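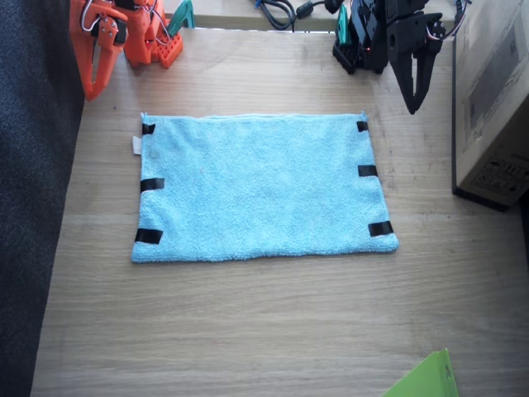

Light blue towel, taped at the sides.

The Radedbridge Quilters' Circle held its winter block exchange on Sunday, and I am pleased to provide members and regular readers with an account of the day. The hall was open from nine in the morning, and most of the sewing tables were occupied before the kettle had boiled.

The exchange followed the same rules as last year. Each participant brought blocks in the Drultow pattern, finished at the agreed size and trimmed before arrival. A total of 64 blocks were handed in. Several had been pressed with the seams open, although the instructions asked for seams to one side, and these were accepted on the understanding that the recipient may re-press them if she wishes. I would ask that everyone read the sheet again before the July exchange.

Colour was left to the maker. Grey and mustard were favoured by a good many of us, and I came home with three blocks that might have been cut from the same bolt. There was also one in plum and olive, which I did not care for on the table and have grown fond of since.

After lunch Xóchitl Manríquez gave a demonstration of hand quilting without a hoop. She works with a short needle and a thimble on the middle finger, and she loads two or three stitches at a time before drawing the thread through. Her current piece, a bed quilt she calls Gezer, has taken her about 572 hours so far, and the border has yet to be started. Questions were mostly about thread. She prefers a waxed cotton and does not recommend polyester for heirloom work – a view that was not shared by everyone in the room.

The scrap table raised a modest sum towards new ironing board covers. Members are reminded that pieces smaller than a hand's width should be bagged by colour, and that interfacing is to be kept separate.

My own Clandinberg top remains unfinished. The centre is pieced and the first border is on, but I miscalculated the corner squares and have had to unpick two of them. I intend to have it layered and basted in time for the next meeting, when the long tables will again be available from nine.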